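Onddale FC members' site – ticket: away allocation shows sold out
Status: open

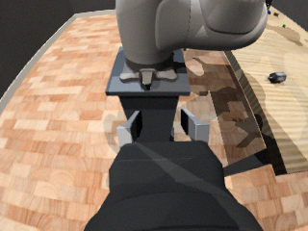 Tùng Dương: Same fault for the Rirnuvach match. My screen said sold out at 2 pm, yet the club says it had 2000 seats to sell.

Support: We cleared the basket cache and restarted the queue. Please try again.

Xuân Lục: Tried again, same message. You cleared the cache in March as well, and I doubt it did much then. The away end holds 3000 and the club took 2000 of those – so who has them?

Support: Munus, our ticketing supplier, reports four blocks held back in error. They say these have been released.

Xuân Lục: They say. Block four still shows grey on my account. I'd like the sales log before this gets marked as fixed.

Support: Log requested from Munus. Ticket stays open.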